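Blue cubes are back at the Pralum toy library

Jan 6, 2024
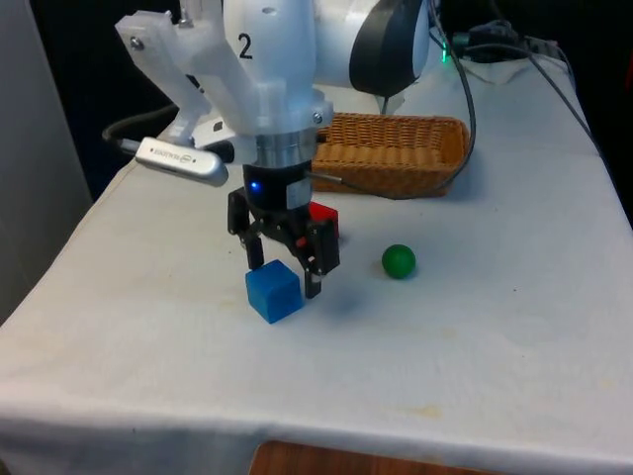

Can you borrow just one block instead of a whole set? You can take a single piece home for 4 days, same as a puzzle or a book.

I stopped by Pralum this morning (yes, before coffee) and the block shelf is finally open again after the holiday break. The bright blue cubes are my favorites – my kid has been asking for them since July! Jui-lin Hung was at the desk and told me 19 families had already signed up for the new sets, so don't wait too long if you want one.

White tablecloths stay on the play tables for now, and I love them, the colors really pop against the cloth. Full sets go out for 2 weeks and there's a 50 cent fee if you bring one back late. The Hsiao Street door is still sticking, so give it a good push or come in through the parking lot. Story hour starts up again next week, and the sign-up sheet is by the coat hooks.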